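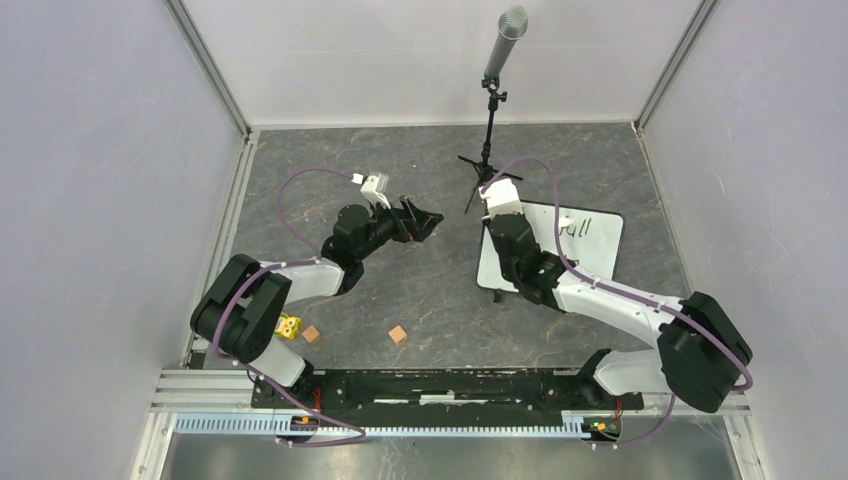 Tabletop mic stands and small whiteboards now on the loan shelf

October 19, 2019

The equipment desk at Jasthorpe has added two kinds of things to the loan shelf this month: short tripod microphone stands and small framed whiteboards. Both have been asked for many times on the request sheet, mostly by people recording spoken word, interviews and short lessons in the Moynihan rooms. They can be borrowed starting now with a regular Jasthorpe card.

The stands

There are 19 of the short stands. Each is a thin black pole on three folding legs with a clip at the top. They are meant for a table or a low platform, and they also do fine on the floor if the person or instrument being recorded is low down. They are not a replacement for the tall boom stands, which stay on the rack by the door and are borrowed separately.

To set one up, open the legs all the way before you put a microphone on it. A stand with its legs half open looks steady and then goes over when the cable gets a tug. Push down lightly on the top of the pole. If the legs slide outward, the collar needs another quarter turn. The collars are plastic and do not need to be forced.

The clips are the push-in kind and fit most of the slim handheld and pencil microphones we lend. Fatter handhelds will spread the clip, and a spread clip stays spread. If your microphone doesn't go in with a gentle push, ask at the desk for the wide clip, which screws on in place of the small one. Please keep the small one and bring it back. We have lost five from the old set that way, and the replacements took three weeks to arrive from Gamotton.

Aim the grille at whatever is making the sound. This seems too obvious to print, but a lot of the recordings people bring back to us as "faulty mic" were made with the microphone pointing at the ceiling or at a bare wall. The clip tilts. Loosen the small screw at the side, tilt, and tighten. In the smaller Moynihan room, which has hard walls on three sides, try turning the stand so the microphone's back is to the nearest wall and compare a minute of each. Moving it a foot or two forward makes more difference than most of the settings in the software.

Run the cable down one leg and away from where people walk. The pole is light, and a heavy cable hanging straight off the clip will pull it over backward. A loop of the cloth tie around the bottom of the pole is enough. Cloth ties are in the bag with the stand. Please don't use tape on the poles. We spent most of an afternoon in the first week of October getting gum off the old ones with rubbing alcohol, and two of them are still tacky.

The whiteboards

The boards are white with a dark frame and small enough to hold in one hand or lean against something. People have been using sheets of paper taped to music stands for cues and take numbers, and the paper rattles on recordings. A board doesn't, as long as you write before the recording starts and leave it alone.

One or two words is plenty. Write big, use black, and put the word where hands and equipment won't be in front of it. A short cue such as "pull" or "wait" or "again" reads from across the room. A full sentence doesn't, even for people with good eyesight. Blue is readable up close but goes faint on video under the ceiling lights, and the red markers have been taken out of the bags because they leave a pink shadow on the surface.

If there is no one to hold the board, lean it at a slight angle. Flat on the floor or table it catches the light and turns into a white rectangle, and straight upright it falls down. The rubber wedge in the bag goes behind the lower edge. On the smooth floor panels the wedge should go rubber side down. It has been going back into the bags the wrong way up, so check.

Wipe the board before you bring it back. The dry cloth is enough for anything written the same day. For older marks, use the spray at the desk and not the kitchen cleaner from under the sink, which dulls the surface. If someone has used a permanent marker, go over the writing with a dry-erase marker, let it sit for a few seconds and wipe both off together. If that doesn't work, tell us. There is no charge for a stained board. We would like to know so it doesn't go out to the next person.

Borrowing and returning

Both items can be kept for seven days. One stand and one board per card is the normal limit. Groups with a Moynihan booking can take up to four stands for the length of the booking, provided they are back on the shelf before the room is locked. Microphones and cables are on a separate card line and keep the three-day loan.

Each stand comes in a gray drawstring bag with:

the stand, folded
one small clip, attached
two cloth ties
a card with the bag number

Each board comes in a flat sleeve with:

the board
one black marker
one dry cloth
one rubber wedge

Check the contents at the desk when you pick up. It takes less than a minute and saves an argument later. If a marker is dry when you open it, swap it from the jar on the counter. Don't put a dry one back in the sleeve.

To return, fold the legs first, then loosen the collar, then put the stand in the bag pole end down. Leave the clip on. Take the microphone off. A microphone was left on a stand inside a bag last spring and spent two months on the shelf while its borrower was being sent notices.

Returns can go to the desk or to the Gamotton branch, but only during open hours at Gamotton, as the drop box there is too narrow for the stand bags. The boards do fit through the slot and should not be put through it. They land on their corners.

What is being retired

The old gooseneck stands with the round iron bases are being withdrawn at the end of October. They are heavy, several of the necks droop, and the felt is gone from the bottoms, which has scratched the tables in the larger room. Anyone who prefers them can take one home. They will be in a crate beside the Jorberg entrance until they are gone, first come, first served. The threads are standard, so clips you already have should fit. New felt can be cut from any craft store sheet and glued on.

The large wall-mounted whiteboard in the Moynihan corridor is staying where it is. It is for room notices only, so please don't wipe it to try out a marker.

Still on the request sheet

Next on the list are pop filters, a second pair of closed headphones and a longer table lamp for the smaller room. The sheet is on the clipboard at the desk. Write the item and what you want to use it for. Entries with no use written down are hard to order for, and "better cable" could mean a number of things.

Loan shelf questions can be left at the desk or at extension 3727.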